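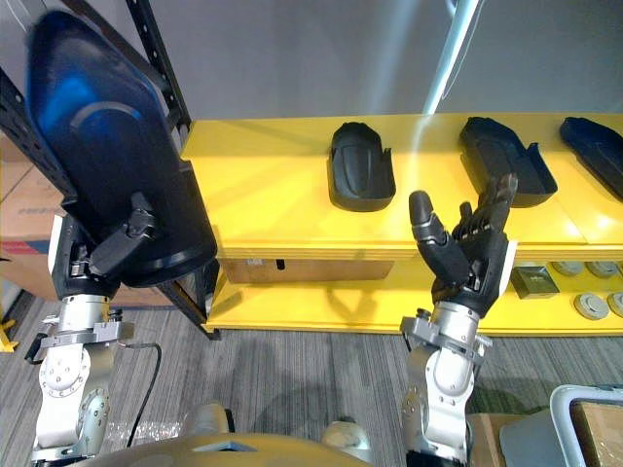 Extended warranties: your questions

Do I need the extended warranty they offer at the till?
Probably not. The salesperson at Mansour will tell you otherwise, but the shop keeps a fair slice of what you pay. Before you sign, ask which faults it covers that the law or the maker's own warranty doesn't. I have asked in four shops and had one straight reply.

Isn't it just peace of mind?
That's the brochure's phrase. Hannelore Rainer in Plaltdale paid $257 for cover on a $716 dryer, which is more than a third of the price. Her claim was knocked back as "wear and tear". Read that clause first, as it can be stretched to fit most things that break. 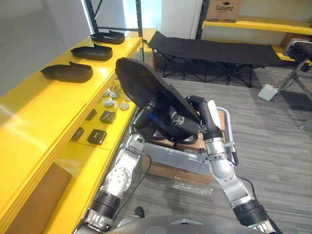
What about the dear stuff, like a big fridge?
I'm a bit less doubtful here, but only a bit. On a fridge at $3,099, one bad repair can sting. Get a quote for the usual repairs from a local tradie, then see how the cover compares. Check whether food loss is capped too.

The shop says the offer ends tonight. Does it?
I doubt it. Fadi Matar was told this at the Bodham store, went home, and was rung in October with the same plan at a lower price.
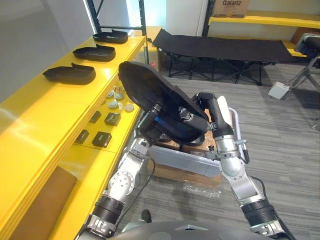

Can I cancel after I've bought one?
Many plans have a cooling-off period, and the length is in the contract. Cancel in writing and keep a copy. If you're past the deadline, ask for a part refund anyway and see what they say.

Are online plans such as Jitimora any better?
Cheaper, sure. I'd still want to know who pays the claims and who picks the repairer. Their site has a page of happy customers and no figures on claims refused.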